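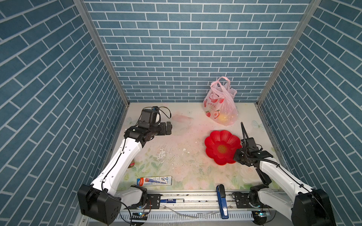

27 Dec 2025

I slept until nine, and then I sat with the language book again. I promised myself one chapter in each free day, and this is a free day, so I have no excuse. Chapter 17 is on words for family. In my language we have one word for the brother of the mother and a different one for the brother of the father. In English both are uncle. I find it a little poor, but it is easier to remember.

At noon I walked to the bakery in Nakstead. It was closed, with a paper on the door. I bought bread at the gas station instead and ate half of it on the way home. The river path is icy near the bridge and I went slowly, like an old man.

In the afternoon I called my mother in Brernia. She wanted to know if I cook for myself. I said yes - soup mostly. She is reading my letters from September again, and she has corrected them with a pencil, which made me laugh.

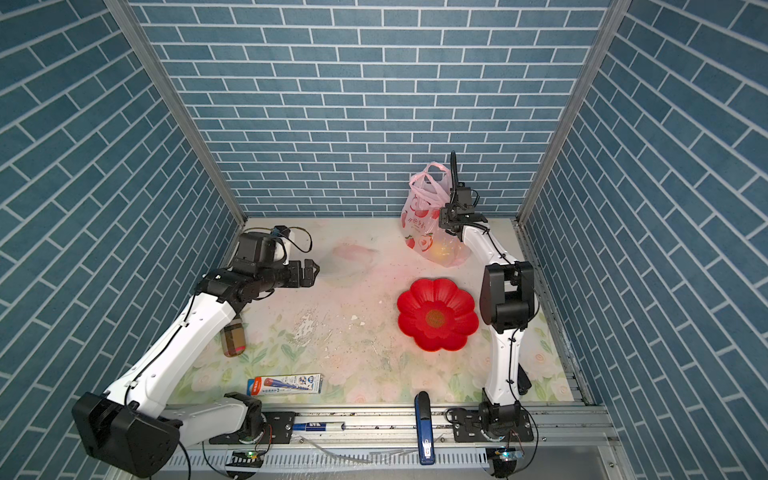 Tobias Dvorak wrote to me in the evening that I should stop translating in my head and just speak, even if it comes out wrong. He says he made mistakes for 3 years and people still invited him to dinner. Maybe he is right. But I like to have a sentence ready before I open my mouth, and with the telephone this is difficult. The other person thinks that the line is broken.
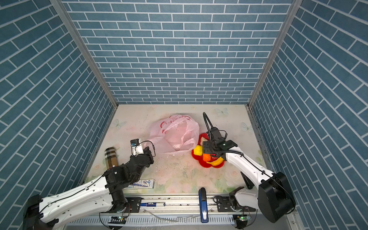
So for the next week I will try his way, but only in shops. I will begin with the bakery, if it opens. I must ask for the dark bread with seeds and I do not know the name of the seeds. I looked for it in the dictionary and found four possible words.

Tomorrow: wash the gray coat, answer Masanja, chapter 18.

39 likes · 3 comments · Share

Recent entries
The bus to Lirkine was late again
My first English dream
Words I cannot say on the telephone
A letter with pencil marks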